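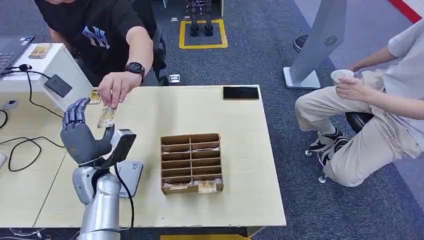

Fig. 1. Card handover, person to hand. The organizer is the goal region.

Lecture 9: Grasp Timing, or When to Close the Fingers
Notes by Tamer Abu Hammour. Corrections to Jihad Boutros, who enjoys them.
Last revised 2020-05-25

9.1 The problem

A person holds out a card. The hand should take it, and later the arm should put it in a slot of the cardboard organizer. Last year I gave this one lecture and it took three, so this year it has three and I expect to need five.

A card is an unkind object. It is thin, it bends, and seen edge-on it has almost no pixels. The depth image will happily report that the card is part of the person's thumb. Anything you tuned on mugs in Lecture 6 should be put away for now.

We split the task into four states:

WAIT: hand open, thumb angled in, arm holding pose
TRACK: card detected, palm target follows it
CLOSE: fingers commanded to grasp width
RETREAT: arm backs off along the approach direction

Most of the trouble lives in the arrow from TRACK to CLOSE. Look at how small the gap between card and fingertips is in Fig. 1, and then consider that your detector is telling you about the past.

9.2 Latency, with numbers

In the lab stack (Skarnovora for perception, Karam for planning) the budget looks like this:

Image capture and transfer: 35 ms
Card detection: 40 ms
Planner update: 36 ms

Add these up and you are past 100 ms before a finger has moved. A person's hand can drift a good way in that time, especially if the person is also talking. Predicting the card pose forward by the total delay helps. Use constant velocity. Every year a team tries constant acceleration, and every year the palm target leaves for the far wall.

Timestamp at capture. If you timestamp when your callback runs, your latency will measure as zero and your grasp will miss by a mysterious constant amount.

9.3 Which card?

There is more than one card on the table, and the cards are all much the same tan. A detector that returns "card, confidence high" has answered a question you didn't ask. In Fig. 1 the offered card has another standing just behind it, partly covered by the robot's own fingers, and there are more in the organizer.

Filters that work, in the order I would try them:

1. Drop detections that lie inside the organizer region.
2. Keep detections adjacent to a human hand mask.
3. Drop detections that have not moved for 40 consecutive images, unless rule 2 keeps them.

Rule 3 without its second half will throw away the card of anyone patient. The Irnex tracker has a flag called use_motion_prior which does exactly this and is on by default.

9.4 Letting go

The person has to release, and no sensor we own reports intent. Close gently, wait for finger current to settle, then retreat slowly. If the person is still holding on, the current rises and we go back to TRACK. Going straight to RETREAT at full speed is called "snatching" and loses marks.

Exercises

a) Draw the state machine, including the arrows for losing the card in each state. There are more than you first draw.
b) Replay the Jumex log with prediction off, then on. Plot palm target against card position for both.
c) Rule 2 fails when the robot's fingers hide the person's. Propose a fix that does not involve buying another camera.

Reading for next time: the slot insertion handout, up to the part on compliance. Bring your logs from (b).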